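Open day at the old Gratley paper mill

August 30, 2025

I'd been meaning to go to the Gratley open day for years and always managed to be away, so this time I booked back in May and paid my 11 pounds like a grown-up. Well worth it! The car park was full by ten (get there early, and bring change for the machine) and there was already a queue for the bacon rolls.

The tour starts in the rag loft, up 80 very steep steps, and then drops down to the vat room, where they still make sheets by hand. I could have stayed there all day – the sound of the water, the felt being pressed, the smell of wet cotton. Our guide reckoned the Lencho press next door weighs more than the roof above it. 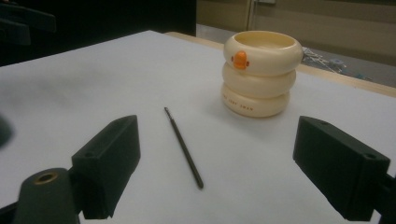
White tabletop, indoors, in rather dim light.

After lunch I had a go at marbling, got blue ink up both sleeves and came home with one decent sheet and three awful ones. The shop sells Markari notebooks too, lovely thick pages, though a bit dear for me.

They had around 1,246 visitors last year and I can see why. My only grumble is the tea room, which ran out of scones before two. Next time I'm doing the bookbinding – you have to put your name down at the gate.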